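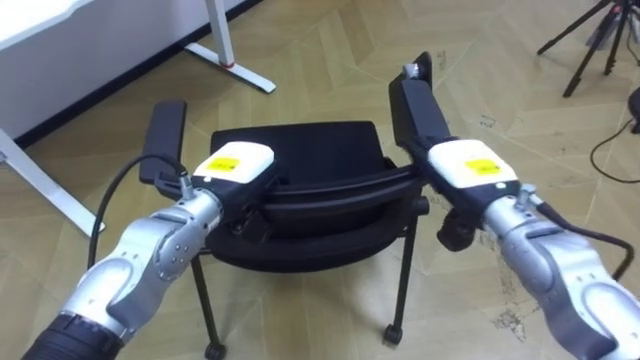

Section 7. Chair Exercise: Set-Up and First Run

The Chair Exercise is the second floor task in the Skirkbridge Student Robotics Club program and counts toward the Zidarier Cup. Teams must have passed the standing test before they book a session. The exercise is scored on a two-handed hold, with one gripper on each armrest and the chair between the arms, as shown. A hold on the backrest is scored separately under 7.3.

Revised 30/06/2020. Replaces all earlier versions of this section.

7.1 Before the session

1. Reserve the floor for the full session. Shared bookings are not accepted for this exercise.
2. Check that all casters on the chair turn freely.
3. Place the chair facing the robot, clear of any desk legs.
4. Load the Jarnarier profile named CHAIR-244. Do not edit the force limits stored in it.
5. Assign one student to the stop button. This student has no other duty during the run.

CAUTION: Keep hands and feet away from the chair once the arms are enabled. The chair can roll with very little force.

7.2 Two-handed hold

1. Bring both arms to the ready position.
2. Open the grippers and wait 4,000 milliseconds before moving forward.
3. Move the arms forward together at the slow setting.
4. Close on the armrests. The operator calls "held" and the recorder starts the log.
5. Release on the recorder's signal, left arm first.

Note: If one gripper closes and the other does not, open both and return to step 1. The attempt is still entered in the log. 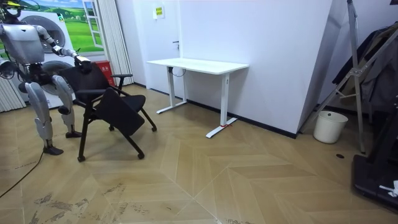
7.3 Backrest hold

Balance is the main concern in this part of the exercise, and teams should expect to spend most of their practice time on it. The robot stands beside the chair and reaches across with one arm. The hand goes on the top of the backrest, with the other arm left hanging. Before enabling the legs, trace any cable that crosses the floor near the feet, as one does here, and confirm that neither foot will step on it.

1. Set the Antunes balance module to STAND - never to WALK - for a first attempt.
2. Lower the hand until contact is reported.
3. Hold for 1,000 milliseconds, then lift the hand straight up.

7.4 Questions from teams
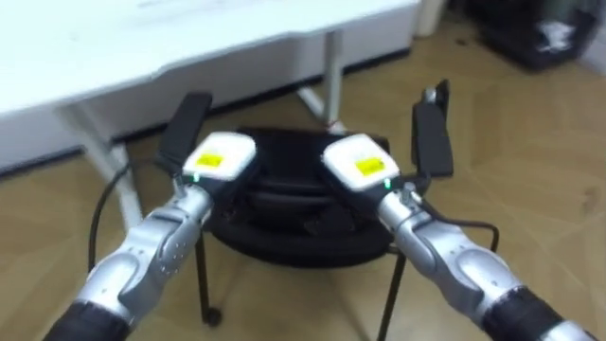
One team wrote to ask whether the log could be started when the arms begin to move, before the operator calls "held", and said that its slow approaches were going unrecorded. The request has been accepted for practice runs. Cup runs will keep the present rule until August.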